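Maketov opens remote-teaching trial for kitchen arms

November 18, 2023. Lukbridge

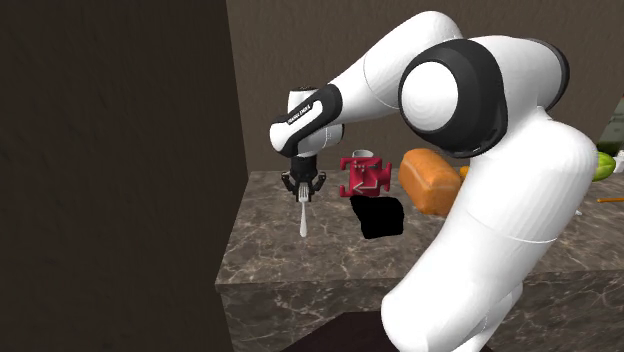 How many demos does an arm need before it can try a task alone?

Depends on the task. Maketov says 35 was enough for picking up a fork in simulation, 240 for anything with clutter on the counter.

The company opened its trial to outside operators this week. Log in from home, steer a simulated arm, every run gets saved as a lesson. Target is 2,000 runs by January. Runs are short, and bad ones get tossed before training.

Hand guiding comes next. Tullen, the partner lab, has nine real arms set up for it, operators push the arm through the motion themselves. Slower, but Tullen says the grips come out cleaner.

Software is from Rind. Works with a keyboard or a game controler, headset support still being tested. No word yet on pay for operators past the trial. Sign-ups are open now, spots are limted.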